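4.3 Recording the Utensil Sorting Task

Complete Section 4.2 before recording. The operator and the second operator shall both be signed in to Skukix.
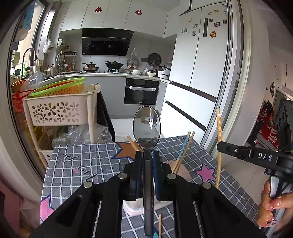
1. Enter the Mundthorpe task code, 204, and confirm that both grippers are listed. Close the jaws on the handle of the utensil, as with the steel spoon, leaving the bowl clear above the pads.

2. Grasp chopsticks singly and keep them upright. Trials with a tilted grasp are scored separately in the Dalsgaard analysis.

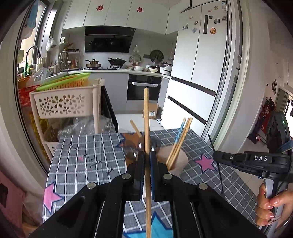 Hold each grasp until the trial counter advances, then release. A session comprises 100 trials.

3. Repeat the procedure with the clear plastic spoon. Transparent items carry the label prefix T.

CAUTION: Do not squeeze past first resistance. Excess force invalidates the jaw-width reading.

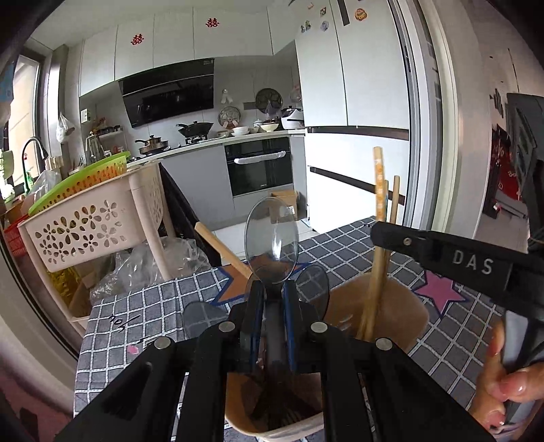

4.4 Closing the Session

1. Open the jaws fully and face the utensil holder.

2. Save the session and forward the log to Brynhildur Hedegaard by 5 p.m. Monday.
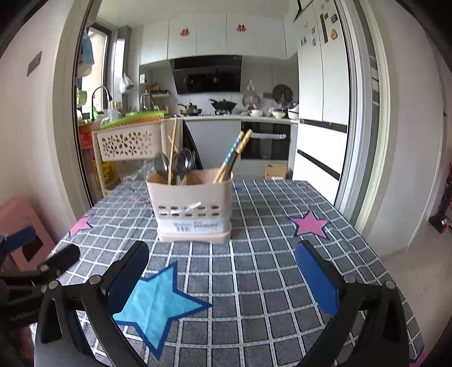
Figure 4-4. Jaws open, utensil holder on the table.

NOTE: The September baseline contains 1129 trials, of which 644 met the labelling criteria.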